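Soft top on my Cakovier stops halfway, then works again

Posted by Tineke Meijer in Convertibles and Roadsters, 24th September

I have a two-seat Cakovier with the power fabric roof, 36,000 miles on it. For the past couple of weeks the roof has been stopping halfway when I close it. The windows drop as they should, the cover behind the seats lifts, the roof comes up to a little past vertical and then everything quits. No warning light and no message. If I switch off, wait a few minutes and try again it usually finishes. Opening is never a problem.

The dealer in Fleltmont wants $900 for a new pump and won't look any further until I agree to it. The car is eight years old and I would like to keep it, but I don't want to pay for a pump if the fault is something smaller. Has anyone had this? I'd like it sorted before October as the car lives outside.

Alcaraz
Member, Multville

Check the fluid before you pay anyone. The reservoir is on the pump, behind the trim on the left side of the trunk. Look at the level with the roof fully open, as the reading is wrong with it closed. Mine was well under the minimum line and did the same thing yours does – fine going down, stuck coming up, where the pump has to work harder.

If it is low, the fluid went somewhere. Wipe the hose ends at both main cylinders with a clean paper towel, run the roof a few times and wipe them again. A weeping seal can be replaced without touching the pump. Use only the fluid listed in the owner's manual, and prop the roof frame before you put your hands anywhere near it.

Also run the engine while you test. A tired battery will drop enough voltage to stop the roof halfway, and then it recovers after a rest, which sounds a lot like what you have.

softtop_dan

had this on mine, was the microswitch on the rear cover. cleaned the plug and it's been ok since. dealer wanted to sell me a pump too

rearengine4
Member

Agree with most of what Alcaraz wrote, but I would do the battery first. It takes five minutes and any parts store will load test it for free. After that, have an independent shop read the roof module. It stores its own codes and a basic engine code reader will not see them. A switch fault will show up there, a low fluid level won't.

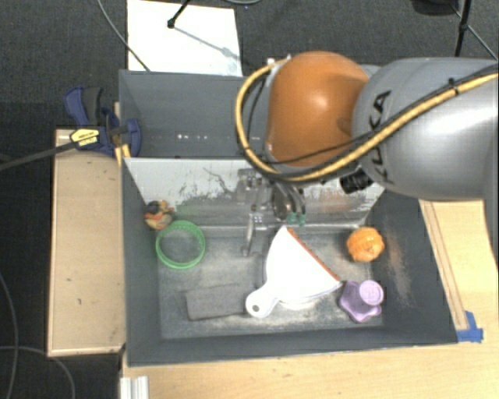
Related threads in Convertibles and Roadsters

Rear window coming unglued from fabric roof
Best cover for a car parked outside all winter
Wind noise above 60 after roof adjustment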